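Ticket 51: Surface check and reset rule before grasp runs, Trustville cell
Opened by: Yara Karaki
Status: open

Zein handling rule 4 asks for a clear surface and open fingers before each run is logged. We have been applying it differently on each shift. The 100g package needs a decision first: the rule does not say whether glossy printed packs need a lower light setting.

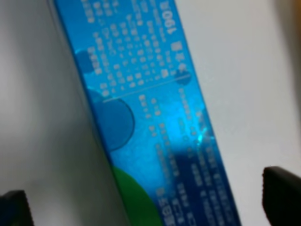 Ziad Ghanem: It does not, and I would leave light out of rule 4. Turkbridge keeps lamp output at 70 percent for every item and logs exceptions. Put it in the setup sheet.

Agreed, moved to the setup sheet. Next is the toy corn. Proposed start condition: fingers open, item clear of both fingers, nothing else on the table.
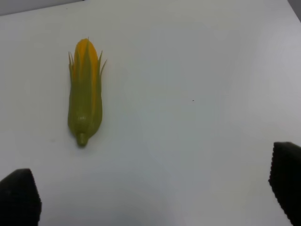 The start condition should be confirmed from the wrist view and signed before the arm is released. A run without a signature is void. Open point: small specks on the table. The current text says "clean" and gives no limit. 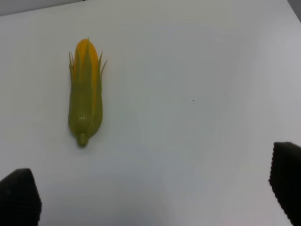
Ziad Ghanem: Trasness wipes down every 50 runs and on any visible mark. Use the same wording or the audit in January will flag it.

Wording taken over. Draft for rule 4:
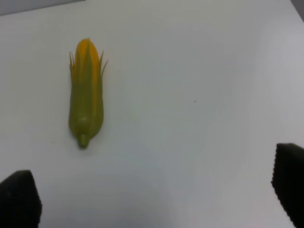 4.1 Fingers open, no contact with item.
4.2 Wipe on any visible mark, and every 50 runs.
4.3 Sign before release.

Waiting on sign-off from second shift.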